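Speaker notes, household battery collection talk. Wallcombe depot, Tue 21 November. 45 minutes including questions. Slide numbers in brackets match the printed deck, not the PDF.

## Opening [1-3]

Skip the history slide if we start late.

Scope: portable cells only. Button cells, AA, AAA, C, D, 9 V, and the small lithium packs out of cordless tools and phones. Vehicle batteries and e-bike packs go through a separate stream and I will not take questions on them until the end.

State the problem plainly. A cell with no useful work left in it for the owner still holds some charge. Put enough of them in one container with bare terminals and sooner or later two of them will make a circuit. With alkaline cells the result is usually heat and a leak. With lithium cells it can be a fire.

Say that the mixed container is the unit of risk. People tend to ask which battery is dangerous. The better question is what it is sitting next to.

## The Wallcombe trial [4-7]

- Drop-off points at the library, the pool and two hardware stores.
- Sorted by hand at the depot, every second week.
- Counted by type, not by weight. Weight hides the button cells.

One collection period gave us 757 items from the library point. Of those, 203 were lithium of some kind. Pause here. The signage at that point asked for alkaline only.

Do not blame the sign. It was at eye level, the slot was at waist height, and people look at the slot. We moved the label to the lid and changed the colour of the slot surround. The next period is still being sorted, so no result to give.

If asked about the other three points: the figures were recorded on different forms and are not comparable. Leave it at that.

## Identifying a cell by looking at it [8-12]

Chemistry first, size second. AA describes a size. The same size is sold as alkaline, zinc-carbon, nickel-metal hydride and lithium primary, and there are lithium-ion cells of nearly the same dimensions at a higher voltage. A sorter who goes by shape will get most of them right, and the rest will end up in the wrong drum.

Order of checks at the bench:

1. Read the jacket. Look for Li, Ni-MH, Ni-Cd, or the word alkaline.
2. Read the voltage. 1.5 V, 1.2 V and 3.6 V are three different answers.
3. No readable marking, or a marking the sorter can't read: it goes in the unknown tub.
4. Swollen, dented, hot or leaking: stop, sand bucket, call the shift lead.

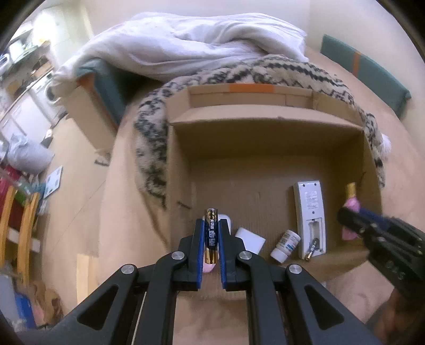

*Slide 10. AA cell, gold positive terminal, Chinese text down the jacket.*

Spend a minute on step three. Imported cells come in with products, already fitted, and the owner may never have looked at them. The jacket may well be perfectly clear to someone who reads the language. Translation apps are allowed at the bench but the result has to be checked against the voltage. If the two disagree, unknown tub.

Jacket colour is not evidence. There is no agreed colour code for chemistry across makers. We had a sorter working by colour for a month and the drum had to be gone through again.

## Terminals and tape [13-15]

Tape both ends of a 9 V. Tape both ends of anything lithium. Alkaline AA and AAA do not need tape under our procedure, provided the container is single-chemistry and no deeper than the fill line.

Clear tape is preferred so the marking can still be read. Masking tape lets go in a damp shed. Button cells go between two strips, spaced so that none touch.

Bagging each cell separately also works. It is slower and makes a lot of waste plastic. The Clavent site does it this way and they have the staff for it.

## Storage and pick-up [16-19]

- Steel drum with vented lid for alkaline.
- Plastic tub with vermiculite for lithium, no more than half full.
- Unknown tub is treated as lithium.
- Nothing stored against the north wall. It gets afternoon sun from January on.

Pick-up is triggered at 1,000 items or at the end of the quarter, whichever comes first. The Comport spreadsheet keeps the running count. It needs to be updated on the day of sorting; two entries made the following week caused a pick-up to be booked for a half-empty drum and we paid for the truck.

Paperwork: chemistry, item count, gross weight, date closed. The Nasrallah depot uses an older form with no field for chemistry. If a drum arrives from there, open it and check it before it goes on the floor.

## What to ask people to do at home [20-21]

Keep this short, they have heard a lot by now.

Keep used cells in a dry box, out of reach of children. Don't mix in keys, coins or screws. Tape the 9 Vs. Bring the box in every few months. Button cells get taped straight away, before they go anywhere, and a swallowed one is an emergency even if the child seems well.

Don't store them in the fridge. Someone always asks.

## Questions [22]

Likely ones:

- *Can I put alkalines in the kerbside bin?* Check the council page. Ours says no.
- *Should I run them flat first?* No. It takes time and does not make a lithium cell safe.
- *What about vapes?* Separate tub at the front counter, staff only.
- *Do rechargeables last long enough to be worth it?* Depends on the load. Fine in toys and torches, poor value in a wall clock.

Leave slide 22 up, it has the drop-off hours. Pool hours are wrong on the printed deck, the correct closing time is on the handout.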